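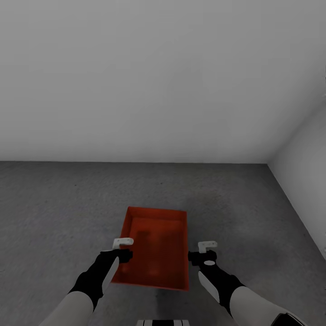

Simulación: bandeja roja en el suelo, entre las dos pinzas.

Criterio de inicio de episodio en tareas bimanuales con bandeja

Publicado por galindo_sim

Estamos redactando la norma interna de anotación para episodios simulados de dos brazos. El lote Mulum tiene 500 episodios y dos revisores marcan el inicio del agarre en puntos distintos: uno cuando la primera pinza llega al borde, otro cuando hay contacto en ambos lados. En la captura la pinza izquierda está en el borde o justo encima, y la derecha todavía separada. ¿Qué criterio conviene fijar por escrito?

Steinar Snorradóttir

Separad tres eventos: aproximación, primer contacto y contacto bilateral. El agarre empieza en el tercero. No lo decidáis a ojo: desde esta vista no se distingue si la izquierda toca o solo tapa el borde. El simulador puede registrar las fuerzas de contacto por cuerpo; exigid valor no nulo en las dos pinzas durante 10 pasos consecutivos. En Rerkmont revisamos así 2.014 episodios y corregimos 31 etiquetas, casi todas por oclusión. Guardad el umbral y la versión del motor de física en los metadatos de cada lote.

udcombe_77

Nosotros lo marcamos a mano y vale. Si dudas, coge el fotograma siguiente.

rmz_control

Lo del fotograma siguiente introduce un sesgo que depende de la frecuencia de captura. De acuerdo con los tres eventos. Añadiría a la norma qué hacer si una pinza pierde contacto y lo recupera: aquí se anota como reintento dentro del mismo episodio, con su propia marca de tiempo.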